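**FOR IMMEDIATE RELEASE**

23 April 2018

# Prutska Opens Table-Setting and Kitchen Order Program for Shared Dining Rooms

Prutska, the household training and supply company, today announced the opening of its Table-Setting and Kitchen Order Program, a course of practical instruction for people who look after shared dining rooms, break rooms and residence kitchens. Enrollment is open now, and the first classes will begin in June.

The program is built on the small jobs that come before and after a meal: sorting cutlery, filling trays, clearing tables and returning each item to its place. Participants work at full-size tables with ordinary household goods. 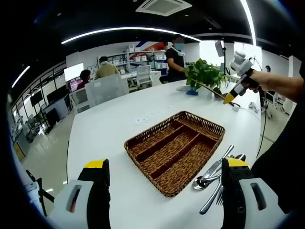 **PROGRAM OVERVIEW**

The opening unit is devoted to cutlery. It uses a rectangular woven wicker tray with four long compartments, together with table knives, forks and spoons. Work begins with the cutlery in a loose pile on a white tabletop beside the tray, and participants place the pieces in the compartments by type.

"A cutlery tray is the first thing people reach for when they sit down to eat together," said Malathi Menon, director of the program at Prutska. "If the forks are with the forks, the meal starts well. We wanted a course that treats this work as a skill and gives people enough time to practice it."

Later units cover folding and storing table linens, stacking plates and bowls, labeling shelves, and preparing a room for the next group of users. Each participant receives 40 hours of instruction and a printed handbook. The program has places for 200 participants in its first year.

Classes will be taught at the Prutska training rooms and at two partner locations operated by Zisow and Gowda. Zisow manages shared residences and will enroll members of its own kitchen staff. Gowda, a supplier of tableware to offices and schools, will provide cutlery and serving pieces for all three locations.

**Practice at the Table**

Exercises in the cutlery unit are short and are repeated several times during a class. Knives, forks and spoons are handled one piece at a time, and every piece is laid lengthwise along its compartment. Instructors may change the angle of the tray or the position of the pile between rounds so that participants learn to work from either side of the table.

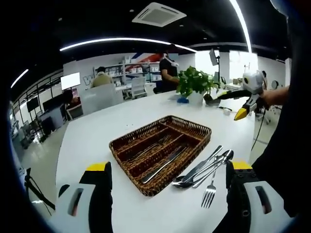 *A fork and a table knife in separate compartments of the wicker tray, with more cutlery on the table beside it.*

Prutska developed the exercises with Jonley, a design studio that specializes in storage for small kitchens. Jonley also prepared the handbook, including its chapter on choosing trays and drawer inserts.

**Enrollment and Fees**

The fee for the full program is $569 per person and includes the handbook and all practice materials. Organizations may reserve a private class for $1,050 per day at their own premises. Applications are accepted by mail or in person at the Prutska office, and applicants will receive written confirmation of their place before classes begin.

**About Prutska**

Prutska provides training and household supplies to residences, schools and workplaces. Its courses cover kitchen organization, laundry care and the daily upkeep of shared rooms.

**Media Contact**

Malathi Menon
Director, Table-Setting and Kitchen Order Program
Prutska

###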